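Starnix Clolar 14: A Second Look at the Midrange Laptop

13 May 2023

Starnix began selling the Clolar 14 in March at $937, with a lower configuration at $558. Both use the same aluminum case and the same 14-inch matte panel. The cheaper model has half the memory — 8 GB, soldered — and a smaller drive.

The memory is the part to consider before ordering. It cannot be upgraded later on either version. The drive can: it sits under a plate held by four screws, and a standard M.2 stick fits.

Battery life in our video loop came to 957 minutes at half brightness with Wi-Fi on. Under a steady compile load the fan starts within two minutes and stays on. Clock speeds drop a little after that, then hold.

The keyboard has decent travel and a poorly placed power key, directly beside Delete. Starnix lets you set a delay for it in the firmware menu, under Input. The default is no delay.

Ports are two USB-C, one USB-A, HDMI and a headphone jack. Charging works from either USB-C port, although both are on the left side. The Sanura dock, sold separately for $133, adds Ethernet and a card reader. It drove two external displays at 60 Hz without trouble, but did not wake from sleep reliably until we installed the latest firmware.

Its nearest rival is the Strazds laptop we tested earlier, which has a brighter screen and a weaker battery.

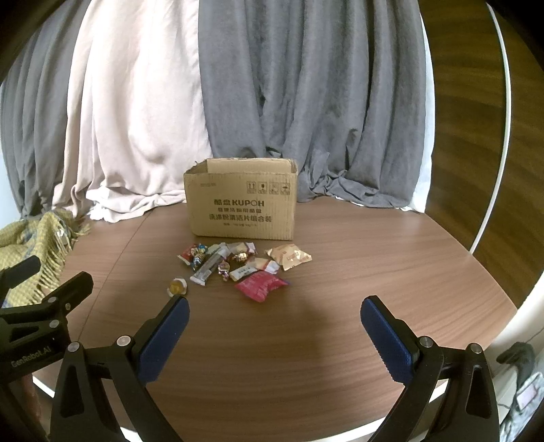
The Strazds also keeps its memory in a socket, and for buyers who hold on to a machine for five years or more, that counts for more than the screen.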